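Search this site Search

Floklow Bench Rules for Handheld Grippers, second edition – my review

I've been using the Floklow rule book since it came out, and I've put off reviewing it for far too long. It's a spiral-bound set of good-practice rules for people who collect demonstrations with handheld grippers. You get 23 rules, a stack of tear-off log sheets and a laminated card for the wall. Marlene Görtz ordered it for our group in Deststead after we'd spent a whole spring arguing over whose recordings were usable and whose weren't. I grumbled at the price and then read the thing in one evening on the couch.

First, the good stuff. The rules are short! Each one gets a page, with the rule in bold at the top and a few lines under it about how to check that you're following it. Rule 1 is "Agree on what done means before you pick anything up," and I'd pay for that one alone. Sieglinde Bauerfeind and I had been doing what we thought was the same task for weeks, and she was letting go a good bit sooner than I was. The book makes you write the finish down in one sentence and both sign it. Felt silly the first time, and we still do it every time.

The section on cables is my favorite (yes, I have a favorite section in a rule book). It says to stand in your working position, stretch both arms as far as the task needs, and look at where each cable goes before you record anything. If it drags over the work surface or tugs at your wrist at full reach, you move it and try again. We do most of our tabletop work on a big foam board with a white pole stand and a bowl on it, so reaching in next to the pole with a cable on each hand is exactly where things go wrong for us. 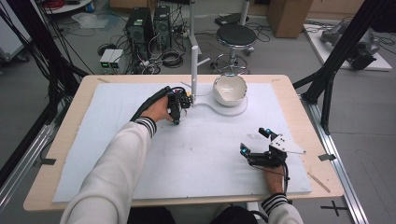

The next bit is all about the floor, and I'd call it the toughest part of the book. It wants a clear standing area, marked with tape, and everything with a plug or a loose cord kept outside it. Computers on the floor are allowed if they're behind the table and you never have to step over their cables. Svenja Sperling thinks that's too soft and they should be up on a rack, full stop. I'm with the book on this one – small rooms are small rooms – but I'd have liked a rule on tidying the cords once they're back there. Ours are a tangle and the book lets us get away with it.

Surfaces come after that. Wipe down before a session, note any mark you can't get off, and don't swap boards halfway through a batch. I like that it doesn't ask for a spotless surface, only for an honest note. Jana Kohlhase adds a quick sketch of the marks to her log sheet, which isn't required, but I've started copying her.

Now for objects. Rule 14 asks you to start with things that hold their shape and only then bring in things that swing, fold or jingle. Keys are the book's own example of an awkward item, and I agree completely. A ring of tags never hangs the same way twice, the tags overlap, and you have to decide up front whether you're going for the ring or for one particular tag. The book says to write that choice on the sheet. It also says to keep breakable things at a distance you've agreed on, and this is where I get a little cross, as it never suggests a distance. "Agreed" with whom? Based on what?

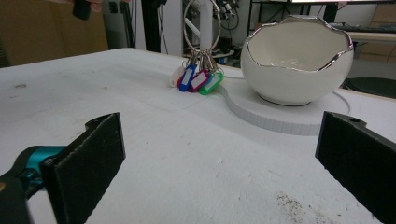
Key tags on their ring, with the cracked-eggshell bowl close by on its base.

Other gripes. The log sheets have one tiny box for "finger pads: condition" and I need three times the space. Pads wear, and I want to write down which side and where. The older Lindemann checklist, which I used before this, had half a page for it. Lindemann's was a slog in every other way, though, and I don't miss it.

The two-handed rules are thin as well. You get 2 pages for the whole subject, and most of that is about announcing which hand moves first. Fine, but what do you do with the hand that's waiting? We settled on "rest it on the board, well clear, and keep it still," and Leonilde Magalhães wrote that in the margin of our copy in red pen. I hear a supplement is planned for June, so maybe it'll be in there.

As for whether it changed anything, I went back through our logs. Out of 302 takes recorded under the rules, we threw away around 23, mostly for cable snags and a few for fuzzy endings. I don't have a proper number from before (we weren't logging, which tells you plenty), but I remember whole afternoons going in the bin.

Jullix sells a similar guide as a download and it's cheaper. I tried the sample chapter and found it wordy. If you work alone it might do the job. For a group sharing one table I'd get the Floklow, put the card up at eye level, and buy a second pack of log sheets right away – you'll go through them fast.

Four stars out of five. The missing one is for the finger pad box.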